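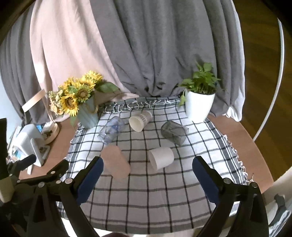 Visit to the Carnon workshop, Kerkeveck

Our group went to Kerkeveck in July to see how Carnon looks after its hand-held grippers. Luzius Lehner runs the service bench and Valentin Mallet does the recording work, so between them they answered most of what we asked.

The tool is simple to look at: two black jaws made from flat plates and held with rivets, a padded finger on each, and a handle with a foam grip. The operator carries it to a table and picks up cups and bottles with it. The table part takes little upkeep. The fingers take a lot.

Lehner starts with the pads. The inner face is ridged, and dust packs into the ridges until a paper cup starts to slide. He brushes them out along the grooves and wipes them with a damp cloth — no solvent, which hardens the surface. Pads are changed after 3000 grips, and both sides go together so that they close evenly.

Next come the rivets. He holds one jaw still, rocks the other and feels for play. A loose rivet is drilled out and replaced, and the jaw goes back on the bench for 29 open-and-close cycles before anyone uses it.

The camera is checked last. Mallet wipes the lens, then opens and closes the jaws to see that both fingertips stay in view. If one drops out, the bracket has moved and has to be reset.

Each tool has a paper card. The one we were handed, number 107, had two pad changes on it and a new foam grip. The Huet site keeps the same cards, Lehner said, but in a spreadsheet.

We left at four. The bus to Clanier stops across the road from the gate.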